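## 4. Where the slippers go

I promised in Section 2 that I'd get to footwear, and I've put it off because it's the category I have the most opinions about. Coats were easy. People hang coats on hooks until the hooks are full and then they hang them on chairs, and the diaries from both towns agree on this so well that I had very little to write. Slippers are messier. They're shoes that never go outside, they belong to one person, they get used several times a day, and almost no hallway furniture is sold with them in mind.

### 4.1 What I asked

As a reminder, the Mirkis study followed 100 households, some in Jena and the rest in Ibarra, and every household filled in the same paper diary (the Larner sheet, reproduced in the appendix). On the footwear page I asked three things: where the slippers were when you got up, where they were when you went to bed, and where you'd say they "live." The third question was a late addition. Jérémie Guérin read the May draft and wrote in the margin, "But where do they LIVE?" – and he was right to use capitals, since the draft had no way of telling a slipper that was put away from a slipper that was dropped.

I also visited 20 of the homes. I'd ask to see where the indoor shoes were kept and then let the person talk, and boy, did people talk. I had planned on a quarter of an hour per visit and overran every single time.

### 4.2 Closed cabinets and the bottom shelf

Let me start with the closed cabinet, which I had wrongly assumed would be rare. My thinking was that nobody opens a door to reach something they want first thing in the morning with cold feet. Plenty of people do exactly that. The usual arrangement is a plain upright cabinet with a door, slippers on the floor of it, side by side, toes to the back. Heels out makes sense once you've tried it. You can reach down, hook two fingers into the openings, and lift the pair in one go, and some people skip the lifting and just pull them forward onto the floor with a foot.

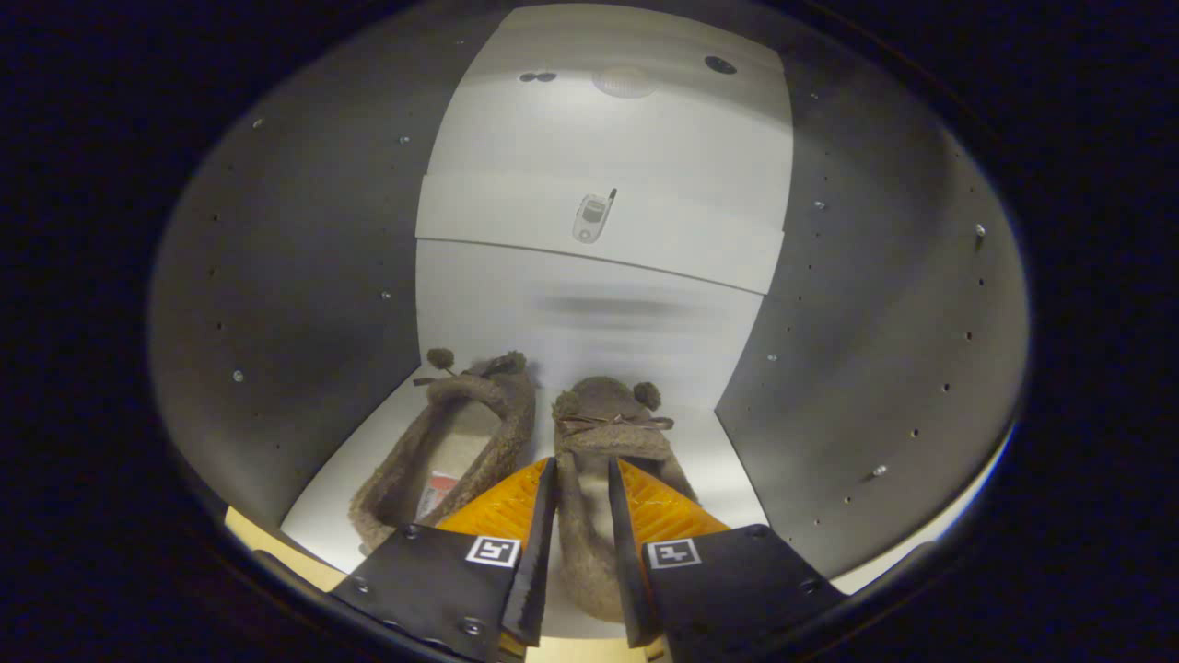
Toes to the back was so common in the closed cabinets that I started asking about the exceptions. One woman in Ibarra kept hers toes out "so they can see me coming," and her husband kept his soles up, for airing, he said. Another household laid them on their sides to save width. In the open racks the direction was all over the place, and I think the door has something to do with it. Behind a door you can't glance at the slippers in passing, so there's no display side, and people go with whatever is easiest on the hand. In an open rack the toe is the pretty end and some people want to see it.

The pretty end matters more than I gave it credit for! I coded slippers at first as "plain" or "other," and the "other" pile grew until it was useless. So I went back and split out the novelty pairs: the ones with ears, with whiskers, with pompoms, with a face of any kind. These get treated differently. They're more likely to be kept as a tidy pair and more likely to have a fixed place. They're also more likely to be talked about by name (I met a Bruno and a Bruno, left and right). Plain slippers wander. A plain felt slipper will spend the night under a desk and its partner by the bathroom door, and the owner will shrug about it.

I don't want to lean on this too hard. Novelty pairs tend to be gifts and tend to be newer, and new things are put away more carefully for a while no matter what they are. The diaries ran for too short a time to see whether the care wears off. My guess is that it does.

### 4.3 The floor of the cabinet is the prime spot

Adjustable cabinets give people a choice of height, and for indoor shoes they nearly always choose low. Several owners told me they'd pulled a shelf out altogether to get a taller space at the bottom, even though slippers hardly need the height. I asked why, and the answers were about seeing. A low shelf directly over the slippers puts them in shadow, and then you're crouching and feeling around for fuzz. With the shelf out, you open the door and there they are. A pale interior helps for the same reason, particularly with brown or gray pairs, and two people had lined a dark cabinet floor with white paper just for this.

The trade-off is all that empty air above. Most of the owners I visited were happy to waste it. Others had filled it from the top with a hanging bag or had stood something tall at the back. Small odds and ends drift in too: a remote, a charger, a shoehorn, the spare key that's supposed to be a secret. I logged these as "lodgers" on the Larner sheet, and a fair number of households reported at least one. Books turn up near the cabinet more often than in it, usually in a pile on its way to somewhere else.

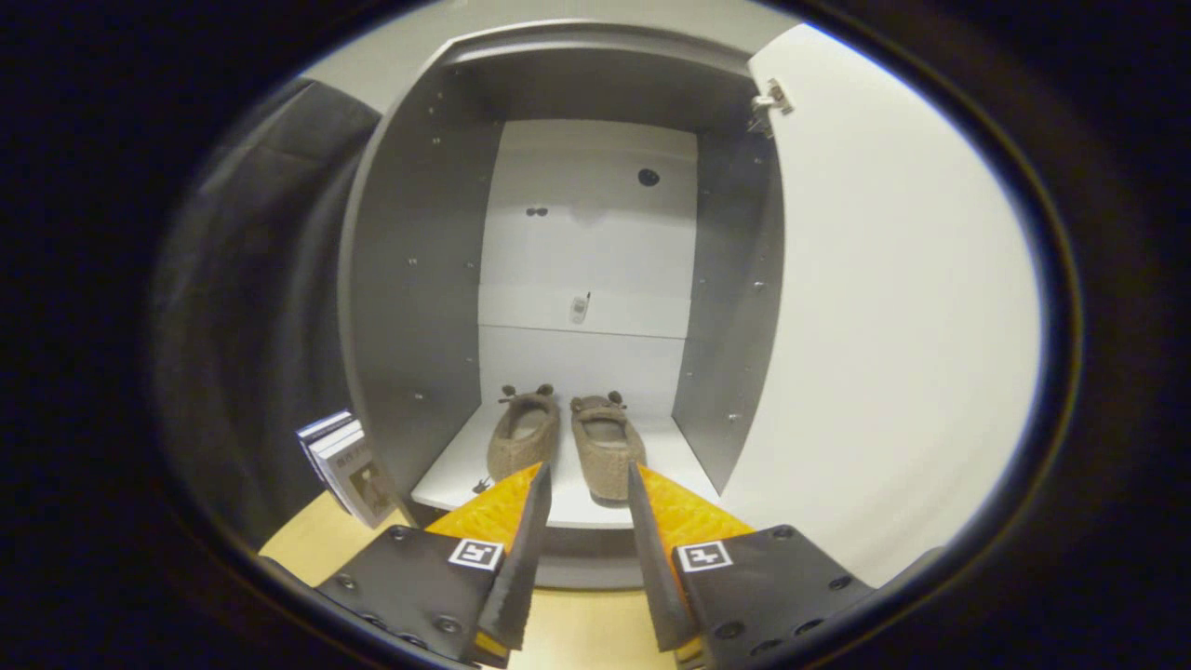

**Figure 1.** Fuzzy brown slippers with ear-like knobs on the toes, kept on the white floor of a gray-and-white cabinet. The side panels have shelf-pin holes; a small white remote-like device leans against the back panel.

Shelf-pin holes are a nice thing to look for on a visit, by the way, because they're a record of what the cabinet could have been. I'd ask people which holes they had used before, and many of them could tell me the whole history: four shelves when the kids were small, then two, then the vacuum cleaner moved in and everything came out. Slippers usually arrived at the bottom after one of those reshuffles. Very few people said they had bought a cabinet for them.

### 4.4 Open racks, baskets, and "by the bed"

The rest of the homes split among open racks, baskets, and the bedside. Baskets are popular with families and they're hopeless for pairs. Everyone who had one knew this and kept using it anyway, with the argument that a mixed basket is still better than a mixed floor. I can't disagree, having stepped on my own.

"By the bed" is the answer I trust least. It was the most common reply to the "live" question in Jena, but the evening entries from those same households put the slippers in the kitchen, the hall, the bathroom, and in one case on the cellar stairs. I read "by the bed" as a wish. The closed-cabinet people were much more consistent, and their evening entries matched what they'd told me, give or take a late trip to the fridge.

Curtained corners deserve a quick mention. A few homes used a fabric curtain where you might expect a door, and from a distance I would have coded these as closed storage. The owners didn't see it like that. A curtain gets pushed aside with a knee, nothing has to swing, and things on the floor behind it creep out under the hem over the course of a week. I ended up giving curtains their own code, and I'd suggest anyone reusing the sheet do the same.

### 4.5 Problems with this part of the data

The footwear page was the last page of the diary and it shows. Handwriting gets worse, and some people wrote "same" for days on end. I threw out the "same" entries where there was no first answer for them to be the same as. I mailed out 200 copies of the footwear page as replacements, which was generous of me and mostly a waste of stamps.

The door question also needs work. I asked whether the cabinet had a door and forgot to ask whether it was normally shut. On the visits I saw doors that had clearly been left standing open for a good long while (one had a cardigan hanging on it), and a cabinet like that behaves much more like an open rack. For the 20 visited homes I could fix this by hand. For the others I left the code as reported, so the closed-cabinet group in Section 5 is probably a bit too large.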